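# Chapter 4: Wood and Water

I ruined a tabletop the summer I moved to Drostau, and I'd like to start there, because I learned more from it than I did from two years of classes. It was a nice top, too! Wide boards, glued edge to edge, sanded until I was sick of it. I screwed it down tight to its base, every screw snug, feeling very pleased with myself. That was August, and the gauge in my shop read 91 percent humidity. By the middle of winter, with the furnace running day and night, there was a crack down the center that I could slide a coin into.

I blamed the glue. Then I blamed the lumberyard (I drove out to complain, and they were nicer to me than I deserved). It took me an embarrassingly long time to blame the screws.

So this chapter is about water: where it sits in wood, how it gets in and out, and what the wood does in the meantime. If you've only just come from Chapter 3 and still have the tree's anatomy fresh in your head, good, keep it there. We'll need the cell walls.

## 4.1 Two kinds of water

Think of a kitchen sponge. Pull it out of a full sink and it drips. Squeeze it hard and the dripping stops, but the sponge is still damp, still soft, still the same size. Leave it on the counter for a couple of days and now it gets small and stiff.

Wood goes through the same stages. A fresh log has water lying in the hollow middles of its cells, and we call that **free water**. It leaves first, and when it goes the wood gets lighter but hardly changes its shape. The rest is held inside the cell walls themselves, and that's **bound water**. The point where the free water has gone and the walls are still full is the **fiber saturation point**, a term you'll see so often in this book that you may as well learn to like it.

Below that point, every bit of water that leaves lets the walls pull in closer, and the board shrinks. Put the water back and it swells again. Wood that was cut before your grandparents were born still does it. I have an old Dijkstra plane with a beech body that sticks every summer and rattles every winter, and I've quit trying to fix it.

## 4.2 Moisture content

You'll want a number for all this, so let's get one. **Moisture content** is the weight of the water in a piece of wood divided by the weight of the same piece bone dry, given as a percent. Students trip over this because they expect to divide by the total weight. Don't! Divide by the dry weight. A block that weighs 122 grams damp and 100 grams after the oven has a moisture content of 22 percent. If the block had come out of the bag at 112 grams, you'd write down 12 percent.

(And yes, this means very wet wood can go over 100 percent. I thought it was a typo the first time I saw it.)

Leave that block in a room with steady air and it will slowly settle at a moisture content that suits the room. Damp room, higher number. Dry room, lower. We call this the **equilibrium moisture content**, and Section 4.5 has a table for it, which I'd bookmark.

## 4.3 Which way it moves

Wood doesn't shrink evenly. Along the length of a board the change is so small that most of us ignore it. Across the width it's another story, and a board sawn flat to the growth rings moves a lot more than one sawn square to them. My ruined top was flat-sawn nearly all the way across, and I'd picked those boards on purpose for the pattern.

Before you read on, find a wide piece of wood in your home, a shelf or a cutting board or a door panel, and measure it straight across the grain. Write the width on masking tape, stick it to the back, and measure again when the season turns. I use a steel rule for this. The cheap Plastlow ones are fine for school desks, but mine warped on a windowsill and I never trusted it again.

Glued-up panels follow the same rule as single boards. The joint doesn't stop the movement, it only passes it along to the next plank, so a wide panel moves as one piece when the grain all runs the same way. 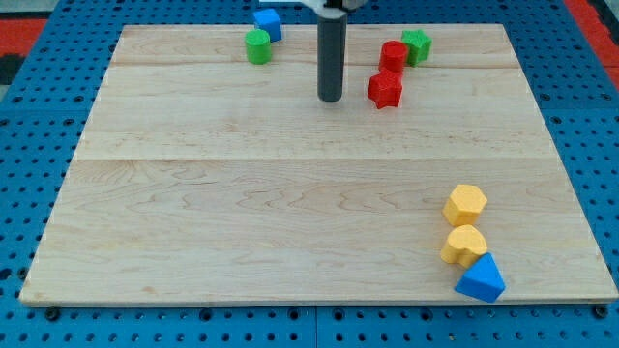
A student once argued with me over this section, saying that a good coat of varnish on both faces ought to lock the water out and that I was making people worry for no reason. I said varnish slows the water down, which helps with a rainy week and does very little about a whole winter. The reply was that slow might be good enough for a jewelry box. It might, and we'll test it in Section 4.6.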